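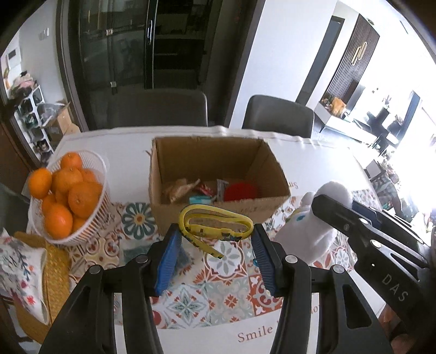

Returning to the same pay grade after a 12-month unpaid leave

Tharushi Miah
November 22, 2023

I have worked in firmware test at Dakley for 8 years and want to take a year off without resigning. The handbook allows unpaid leave up to 12 months with manager approval. It says I return to "a comparable position" but does not define comparable. My grade was revised last spring and my salary is above the midpoint for it. Has anyone had the grade written into the leave agreement? Also, does unvested stock keep vesting? I have 1,159 units outstanding.

Marijke Verstraete

Ask for an addendum. Mine was one page and stated the job code, grade, base salary and reporting site on the date leave started, and defined "comparable" as the same grade or higher within the same site. HR had no template, so I drafted it and they changed two words. Get it signed before the leave request is approved in the system. After approval you have very little to bargain with.

On stock, read the plan document and the grant notice for each grant. They can differ. In my case vesting paused on day 31 of leave and every later date moved out by the length of the pause. A manager cannot override the plan by email.

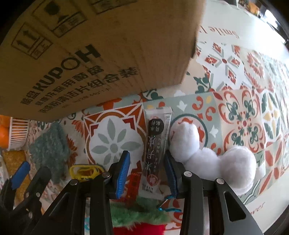
KUPOH carton on a patterned tabletop

Mahfuz Siddiqui

I just quit. Less paperwork.

Anoma Jayasinghe

Agree with Marijke on the addendum. Add a line on what happens if your site closes or the team is cut while you are out, and whether severance is calculated on your pre-leave salary. Check the health plan too. I paid the full premium from the second month and had to send it in myself, as there was no paycheck to deduct it from.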